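Notebook, bench side
15/12/2024, Mei R.

Lids again. Wael has declared that every jar on the spice and dye shelf will have its own lid by the end of the year. I admire the ambition. In November we had 70 jars and a bag of lids that fitted other people's jars.

Started with the yellows and oranges, which the Tarelov label sheet treats as one colour and the rest of us don't. Method, such as it is: lid up on its edge, look at the rim, look at the inside, try it on the nearest jar, mutter, try the next. Used the veined table for all of it. The red trim at least tells you where the table stops, handy when a round thing decides to roll.

Nouhaila wants the lids sorted by diameter. Eero wants them sorted by colour. I have written both down and done neither.

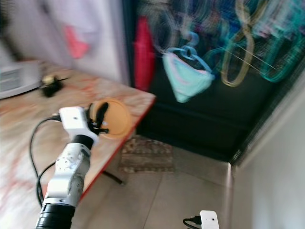
Still to do

Wipe the table down properly. The pinkish veins hide turmeric beautifully, and I suspect that's why it was bought.

Ask Aslı whether the Primodach jars take the same thread as the Benjelloun ones. She said yes last month, then no, then went to lunch.

Write the jar number inside each lid in grease pencil. Marker rubs off, see page 334, where I complain at greater length.

Throw out the 4 cracked ones. Wael keeps fishing them back out of the bin "for parts". Parts of what, he won't say.

Tea towel for the lids to dry on, and a clean one this time, please.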